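Home | Kitchen | Laundry | Garden

Oiling a wood countertop, quick version
May, by Parveen Sikder

Clear everything off the night before. Wipe down, warm water, drop of dish soap, no soaking.

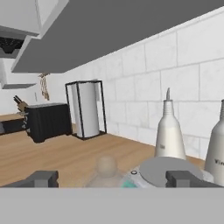
Then let it dry. Really dry, overnight if you can. Sand lightly with the grain, 300 grit, dont go across. Vacuum the dust, wipe again.

Food-safe mineral oil, thin coat, old T-shirt. Wait about 50 minutes, buff off whats left. Second coat same day if it still looks thirsty. Lay used rags flat outside to dry, never balled up in the trash.

Comments

Mawar Liew: Did mine Sunday, used 600 grit and it barely took the oil. Going back to 300.

Howlader: does this work around the sink? mine goes gray there every winter

Parveen Sikder: Yes, just oil that bit more often.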